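Trulonard half-year numbers - anyone still holding?

Started by Kirsty Brunton, Saturday
3 min read

kbrunton
Read the Trulonard statement over breakfast. Revenue up 2%, margin down again, dividend held. Broker note cuts the target but keeps it at hold. I've got 1349 shares, bought in dribs and drabs. Top up or leave alone?

stelvio_dan
Leave alone. Divi isn't covered by cash, check the cash flow page not the headline. They're paying it out of the Stelletti sale money.

marrowfat
Disagree. Stelletti was always going to be handed back, they said so at the time. Underlying cash is ok if you strip out the warehouse move.

stelvio_dan
Every year there's something to strip out. Last year it was the software.

kbrunton
Fair. What about the debt though - they say refinanced to April but not at what rate?

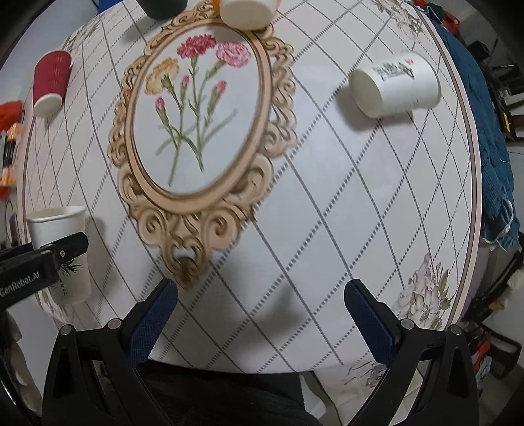 RE: Trulonard - the debt

marrowfat
Rate's in note 11. Floating, with a cap. Not pretty but not a disaster.

pennyjar
Sold mine at 8.15 in the morning, straight after the open. Spread was horrible. Moved into Prerketti, same sector, no debt, lower yeild.

stelvio_dan
Prerketti on 15 times earnings for no growth? No thanks.

pennyjar
I sleep better. Each to their own

oldtelegraph
You're all ignoring Çetinkaya. Biggest customer, contract up for renewal, one line on it in the whole statement. If that goes the divi goes. I'd want about a third off the price before I touched it.

marrowfat
They've renewed that twice already. But yes one line is a bit thin.

kbrunton
Hadn't clocked the Çetinkaya thing. Going to sit on my hands till the renewal news, might sell a few if it drifts. Thansk all.

stelvio_dan
Sitting on hands is still a decision to hold, just saying.

Recent threads
Prerketti - where's the growth?
Stelletti sale, what did holders get
Moving an ISA, how long did yours take
Spreads at the open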